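11th May. Visit to the Flernlow demonstration rooms, Kernville.

The delegation from Brerkus was received at the main entrance and shown directly to the briefing area, where coffee was provided. The host opened with a short account of the household tasks program, which began in March and has so far recorded 900 trials of table clearing and table setting. It was explained that 600 of these were carried out with an operator in full control of both arms, and that the remainder were used to compare operators of differing experience. I noted that the program keeps a written log for each trial, including those that are abandoned. A copy of the log form was requested for our own records and was promised by the end of the month.

We then proceeded to the demonstration itself. Visitors were asked to remain behind the tape, to silence their telephones and to hold questions until the operator had finished. The subject of the session was the handling of dishes and utensils by a robot with two arms. 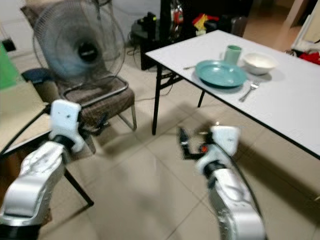
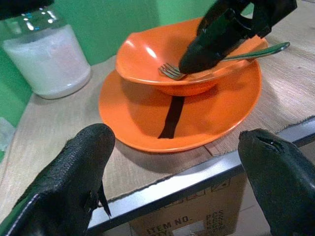
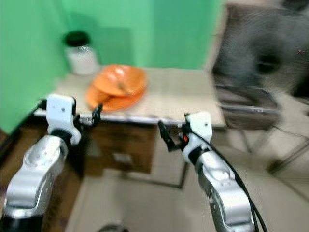 Questions were taken for half an hour afterward. Our party asked chiefly about forks, as thin metal objects had been the main difficulty in the trial conducted under the Chang project last year. The host replied that flatware remains the slowest part of the work and that operators are trained on it last. A new operator is expected to complete 400 practice grasps before being scheduled for a recorded session. I consider this a high figure for our purposes, although I accept that our own allowance has been too low and should be reviewed.

A second question concerned the wear of gripper fingers. The reply was less complete than I had hoped. Fingers are inspected at the start of each shift and replaced when the operator reports slipping, but no fixed interval has been set. I recommended that one be adopted and was told the matter is under consideration.

Lunch was served at one o'clock. The afternoon was given to a tour of the storage area and a discussion of scheduling, which ran over its time. The guest register showed 104 names for the season, ours being the last entered.

I am to submit a written report to the Brerkus office within two weeks. The question of sending two of our staff for operator training is to be raised there, together with the cost of travel and lodging. The return train left Kernville twenty minutes late.

Contact | Copyright Brerkus | Back to top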